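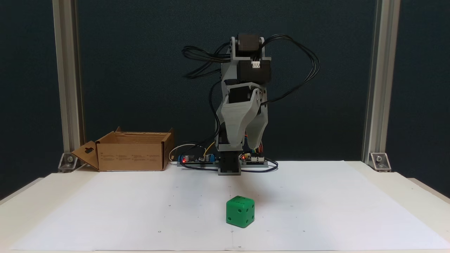
Caring for Work Surfaces and Table Tops
Wadholm Community Workshop — Members' Guidance, Surfaces and Finishes

Members are asked to read this page before using the shared tables, and are welcome to apply the same advice at home. It replaces the earlier sheet kept behind the sink door.

Covering a table
Lay paper over any table before gluing, painting, staining or oiling. Heavy white paper from the roll is preferred to newspaper, as newsprint can transfer to a pale surface when damp. Cut the sheet long enough to reach past the area of work on every side. Tape it at the corners with low-tack tape only. Masking tape left on a coloured laminate over a summer weekend will leave a line that is very difficult to remove.

Where a job involves water, place a plastic sheet under the paper. Lift both together when the job is finished and fold them inward, so that dust and drips stay inside the bundle.

Daily cleaning
Brush before wiping. Grit dragged across a table by a wet cloth is the commonest source of fine scratches on white tops, and these scratches then hold dirt and turn grey.

Wipe with warm water and a small amount of dishwashing liquid, then with plain water, then dry with a clean towel. Do not use scouring powder, steel wool or the green side of a kitchen sponge. A paste of bicarbonate of soda and water may be used on tea and coffee rings. Leave it for 12 minutes, wipe gently and rinse twice.

Glue and paint
PVA glue should be wiped up while it is wet. If it has dried, lay a damp cloth on it until it turns white and rubbery, then lift it with a plastic scraper. An old store loyalty card does equally well.

Dried acrylic paint responds to methylated spirits on a cotton bud. Test first on the underside of the table. Keep the window open, keep the lid on the bottle between applications and do not work near the heater or the stove. Oil-based paint should be referred to the duty supervisor.

Used rags
Rags that have been used with linseed or tung oil can heat up and catch fire by themselves. They must not be thrown in the bin or left in a heap. Spread them flat outdoors on the concrete, in a single layer, until stiff and fully dry, or place them in the lidded metal tin and cover them with water. Members finishing furniture at home should follow the same practice without exception.

Timber tops
The timber benches in the Jendside room are oiled twice a year, in December and again in winter. Sand lightly with the grain using fine paper, remove all dust, and apply a thin coat of oil with a lint-free cloth. Wipe off the surplus after 20 minutes. A second coat may follow the next morning. Two thin coats wear better than one heavy one, which tends to stay tacky and collect fluff.

Dents from a dropped tool can often be raised. Place a damp cloth over the dent and touch it with a warm iron for a few seconds at a time. This will not work where the fibres have been cut.

Heat and knives
Hot pans, irons and glue guns are to be placed on the cork mats. A white ring on a finished timber top is usually trapped moisture and may fade on its own; a dark ring has gone into the wood and will need sanding. Cutting is done on a board or a mat at all times. The large mat measures 77 cm along its long edge and is stored flat, away from the sun, as it will curl if left leaning against a wall.

Wobbling tables
A table that rocks should be turned over and its leg bolts checked before anything is wedged beneath it. Tighten each bolt a little in turn, working across from corner to corner. If the floor is at fault, a felt pad cut to size is satisfactory. Folded cardboard compresses within days — it should be regarded as a stopgap.
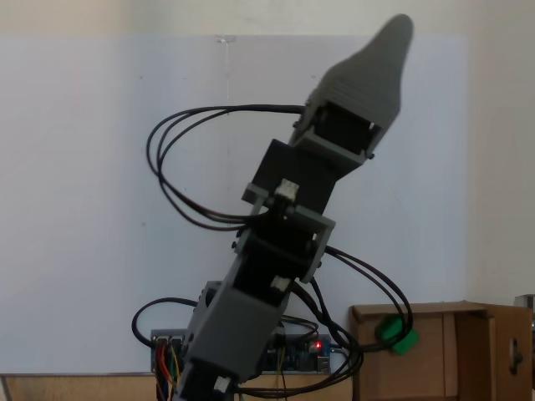 Beatrice Swai writes that she has had good results on old coffee rings with white vinegar, well diluted, and asks whether it is suitable for every surface. It is safe on most laminates if rinsed promptly. It must be kept off marble, limestone and terrazzo, all of which it will etch, and off waxed timber.

Further questions about finishes may be left in the book at the front desk for Omid Hassanpour. Replacement rolls of paper are in cupboard 39.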